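From: Nawal Badawi
To: harnimero-dev
Date: 9/5/24
Subject: Re: grasp ranking on thin things

Ruan Botha wrote:
> Does the new ranker still prefer the rug lines
> over small objects? Mine did on 2 of my clips.

Not any more, Ruan! I masked the straight grid edges after undistortion and reran all 331 clips – the top candidates now land on objects, even the braided loop. I'm so pleased with this one. Coiled hair ties still get split in half, so ideas are very welcome. The branch is rug-mask, and Lerato has the config. 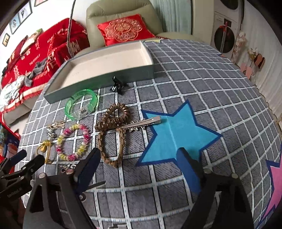
Rug clip: bangle, coiled hair tie, braided loop and clips between the open fingers and the tray.

Nawal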